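Cidier workshop notebook, Trudside kitchen cell
March, started 7:40

Second week with the two-arm station in the simulator, and I'm still grinning about it. Rupert Lanz came down from the prep kitchen again before his shift and sat beside me for the whole first block. He has packed fruit at Trudside for years, and I learn more from him muttering at the screen than from the logs. His big point this morning: he never reaches for a piece of fruit until he knows which hand will hold the box. We had both arms planning on their own. Mingxuan changed the order over coffee, so now the left arm settles on the box before the right one picks anything.

Run notes: 200 episodes with the old order, 300 with the new one, same counter layout, objects shuffled. I haven't gone through the numbers properly, so no verdict yet. The new runs are much nicer to watch though! Far less hovering.
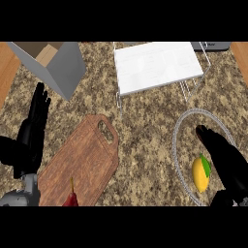

The lemon is my favorite test piece. The leaf gives the fingers something to brush against before they get to the fruit, and picking out of a wire basket is much closer to what the crew deals with than picking off a bare counter. Urs wants the contact on the rim logged separately from contact on the fruit. Good idea, added to the list. The pear can wait, I still don't trust our stem model.

Long talk with Rochelle Donnelly at lunch about what happens upstairs once the real station goes in. Her plan is that the 2 people on early packing move to checking and mixed orders, and they start at six instead of four. Rupert is all for the later start (who wouldn't be) but he worries the new people won't learn to judge ripeness by hand if they never pack. Fair. Rochelle suggested keeping one manual bench going and rotating everyone through it. I'd like that too, because we need people who can tell us when the arms are doing something dumb.

He also asked who is allowed to stop the station. Anyone, I said. He wants that on the wall in big letters.

To do:
Split rim and fruit contact in the log (Urs)
Rerun the old order with Mingxuan's new seed list
Ask Emil Kaufmann if the Drunmont floor plan leaves room for the manual bench
Get Rupert a login so he can replay runs upstairs

Stopped 4:15. Overnight batch is queued.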